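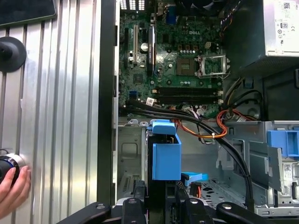

3. Computer reuse in the two towns

3.1 Setting and sources

The study compares how discarded office computers moved through two small towns, Zastow and Ritura, after the local schools and offices renewed their equipment. We chose these towns for their similar size and their different customs of disposal. In Zastow, old machines are collected by the municipality and kept in a store behind the bus depot. In Ritura, there is no such store, and the owner of a machine has to find a buyer or a repair shop without help.

Three kinds of sources were used. The first is the ledger of the Zastow store, which records 772 desktop computers. The second is a series of 37 interviews with repairers, shopkeepers and persons who had given away or received a used computer. The interviews were made by Korkor Sarpong in the local language and later translated. The third is the sales notebook of Jostar, a second-hand shop in Ritura, of which the owner kindly let us copy the pages for one year. The last page we copied is dated 17/07/2021.

The ledger and the notebook were not written for research, and they use their own words. The store writes "complete" for a machine with all its main parts, but Jostar writes "complete" only when the machine also starts. We therefore did not join the two lists in one table, and we discuss them separately.

3.2 Parts and whole machines

A first result is that many computers do not leave the store as computers. Of the 772 machines in the ledger, 141 were given out whole, and the others were opened for parts, sent to metal recycling, or were still waiting when our copy was made. Hard drives have a special position in this process. The store must remove every drive before a machine can go to a new owner, and this rule holds even when the former owner says that nothing private was saved on it. A machine which is counted as whole in the ledger may therefore still need a drive, and several families told us that they had not expected this cost.
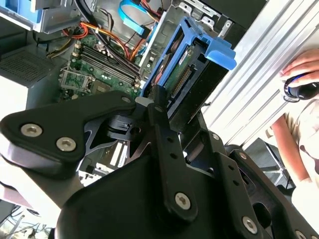 Figure 1. An open desktop tower with a hard drive caddy of blue plastic.

The rule about drives also changes the local prices. In Zastow, a used drive is harder to find than a used memory module, and the repairers keep a small reserve for their regular customers. In Ritura, where drives are usually sold together with the machine, the repairers speak more about power supplies. One of them explained that he judges an old computer first by its weight and only then by its age - a heavy case, in his opinion, was built in better years. We could not test this opinion, but it was repeated by others in the same street.

Caddies, rails and side panels are seldom written down in either source, although the interviews show that they matter a lot. A drive without the right caddy can be used with tape or with a piece of cardboard, but such a repair lowers the price, and Jostar does not accept it. The shop keeps these small pieces in fruit boxes, sorted by the maker of the case and not by the type of part. A customer who asks politely can often take one for free.

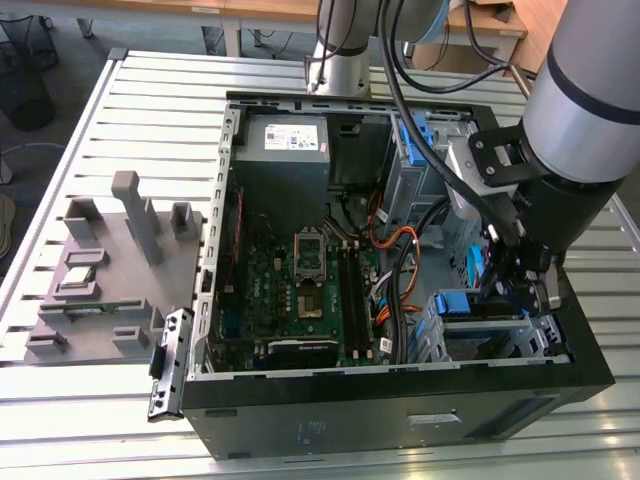

The processor is treated in another way. It is small, it keeps its value well, and it is easy to carry in a pocket, so the store removes it early and locks it in a cabinet. Repairers from both towns told us that they always look under the cooler before they agree on a price. Appiah (the name under which a family workshop in Ritura trades) goes further and writes the processor model on the receipt, with the signature of the buyer next to it. The workshop began this practice after a quarrel about one sale, and two other repairers have since copied it.

3.3 Trust between sellers and buyers

Prices alone do not explain where people go. In the interviews, 10 persons said that they paid more than necessary to buy from somebody they already knew. They did not describe this as a loss. For them, the higher price included the right to come back with questions, for example when a printer did not work or when a child had changed the language of the screen. In Zastow, where the store gives no help after the machine has been handed over, these questions go to the same repairers who sell the drives, and they are mostly answered without payment.

This unpaid work is missing from the ledger and from the notebook, so we have only the interviews to describe it. Section 4 returns to it and considers how much time the repairers give in this way during the first month after a sale.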